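Plamer open day at Drosach, did anyone else go?

Forum > Out and about > Shows, talks and open days

tinshed_naledi
Posted 1 February 2019

Right, I promised in the other thread I'd write this up, so get a brew. I went to the Plamer open day at the Drosach site with my brother-in-law, who'd got two places and whose wife didn't fancy it. We had the 142 bus all to ourselves and still managed to get off at the wrong stop (if you're going to the next one, it's the stop AFTER the garden centre, whatever the email says).

You sign in, get a sticker, and there's a talk first in the canteen. The talk was fine. A bit long on company history. Then they split us into groups and you go round the benches, and the one I want to tell you about is the kitchen table one because I could have stayed there all afternoon! 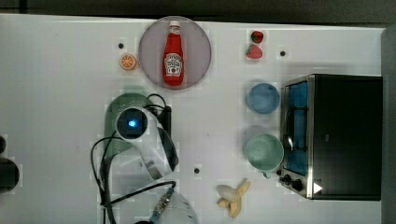
The lady running it was called Hiba Haddadin and she was brilliant, really patient with daft questions, of which most were mine. She said the whole bench is about tidying up. Pick a thing up, put it somewhere else, don't drop it, don't knock anything over on the way. Which I do every evening of my life without a round of applause, but watching an arm have a go makes you think about how much is going on. She let us shout out what it should go for next. Everybody under ten shouted ketchup. It did not go for the ketchup while we were stood there, the ketchup just lay on its plate like it owned the place.

I asked why toy food and she said real strawberries don't last past lunch. Fair enough!

It is SLOW though. I'd expected something whizzy like the car factory ones off the telly. It creeps up to things, has a think, creeps a bit more. My brother-in-law wandered off to find a biscuit during one go and came back before it had let go.

gearboxgraham
Posted same day

Nice write-up. I was in one of the morning groups and I'm going to be the grump. I've been to a few of these now (the Garnateck one in August was the last) and it's always a table with some plastic fruit on it. I asked the lad on our group whether it was doing it by itself or somebody was driving it and I got a very long answer with neither yes nor no in it.

I'm not saying it's rubbish. I'm saying if you're going to have people come out on a bus to see it, tell them plainly what they're looking at.

tinshed_naledi

Ooh, now in ours she did say. Some goes were somebody moving it from a set of handles on the next bench, and some were it working from what it had been shown before, and she told us which before each one. Maybe you got a different person? I don't think it was dodgy, I just think your lad didn't know how to say it.

unathi_p
Posted same day

Unathi Potgieter here, some of you know me from the clock repair board. I was in the same group as Naledi, I was the one in the yellow coat asking about the cable!

My favourite bit was between goes, when things were being put back and you could lean over and have a proper look at how it was all laid out. I'm a sucker for a workbench.
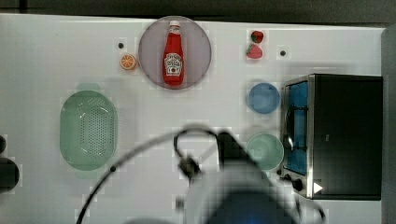
Ketchup, strawberries, colander and the oven. Lunch is served.

I did ask about that cable because it goes round in such a big loop, and at work we had a label machine where the cable gave up long before anything else did. Hiba said it's got to have slack or the wrist can't turn all the way, and that too much slack is just as bad as too little, and that they'd moved the clips more times than she wanted to say. That's exactly the sort of thing I go to open days for. Not the talk!

Graham, I do half agree with you. The talk made it sound as if the thing would be doing the washing-up by summer. Hiba was much more down to earth. Somebody asked her how many goes out of ten it gets right and she said it depends which object, and the round smooth ones are a pain.

gearboxgraham

See, "it depends" is what I mean. Depends on what? Put a board up next to the bench with a tally on it. We had 8 goes in our group, I kept score on the back of my sticker, and it managed 5. I'd have been quite happy with 5 if they'd just owned up to it.

unathi_p

5 out of 8 is better than my nephew with a pair of tongs to be fair.

ravk
Posted next day

Ravindra Kushwaha, ex-Sang, so I'll declare that before anyone accuses me of sticking up for the trade. We sold packing arms and I spent years stood next to ones doing demos at shows.

Graham, the factory stuff you see going at a hundred miles an hour knows where everything is. Same box, same spot, same way up, all day. Move the box a hand's width and it'll grab thin air with total confidence. What they were showing at Drosach is a different job altogether, things in different places, different shapes, some you grab from the side and some you've got to get by a rim.

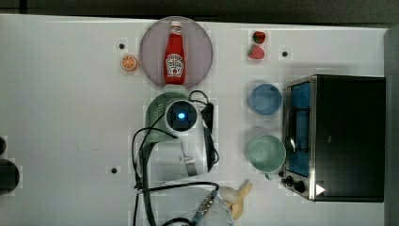
Rims are horrible, by the way. You've got a thin edge to pinch and not much room for being wrong, and if you come down a touch too far over you shove the whole thing along the table. Handles are worse. A person does it by feel and doesn't know they're doing it. So when it creeps, I don't mind that a bit, I'd far rather see it creep than see it fling a mug at the front row. I've been in the front row.

I do agree about the tally board. At Sang we argued about that before every show and sales always won.

gearboxgraham

OK that's a better answer than I got on the day. I still think slow and 5 out of 8 is a funny thing to invite the public to, but I take the point about the box.

Does anyone know why there's an oven on the table? Did it use it?

tinshed_naledi

Not while we were there! I asked if it could do me cheese on toast and got a smile. I think doors are another day's work. She said something about the door being its own headache, but a toddler was having a meltdown next to me so I only got half of it.

chiamaka_a
Posted next day

Hello all, long-time lurker. I took my Year 8s (23 of them, pray for me) and we were in the last slot. I'd been dreading it a bit, truth be told, because the talk lost them inside a minute, but the kitchen table got them back. They were rapt! Proper silence, which I've not heard since the fire drill.

They'd decided it had to get the green one, I don't know why the green one, and when the gripper came over the top of it you'd have thought it was a penalty shoot-out. 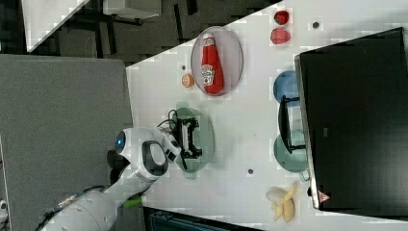
What I liked is that the staff let them guess where it would grab before it moved. Half said the middle, half said the edge, and then there was a huge row about it on the coach. One of mine has now made a gripper out of lolly sticks and a bulldog clip, and it's been confiscated twice.

On the tally thing, I think Graham's right and for a class it would have been gold. We could have made a graph. I've emailed Plamer to suggest it (politely!) and I'll say if I hear back.

Only moan is the loos, one set for the whole building and a queue down past the canteen.

tinshed_naledi

The LOOS. Yes. I'd blocked that out.

Chiamaka please post the lolly stick gripper, I think I speak for everyone.

ravk

Seconded. What's it using for a spring, just the clip?

chiamaka_a

Just the clip, yes, with an elastic band round the ends of the sticks so they don't slip. It can lift a glue stick but not a full one. I'll ask her mum if I can put a picture up.

gearboxgraham

If they do put a tally up next time I'll go again. Is it the same place or are they moving it? Somebody in the queue said the other building.

unathi_p

Same place as far as I know, the sign-up sheet by the door had Drosach on it. I've put my name down. Happy to share a lift from the station end if anyone wants to skip the bus, I've got room for three.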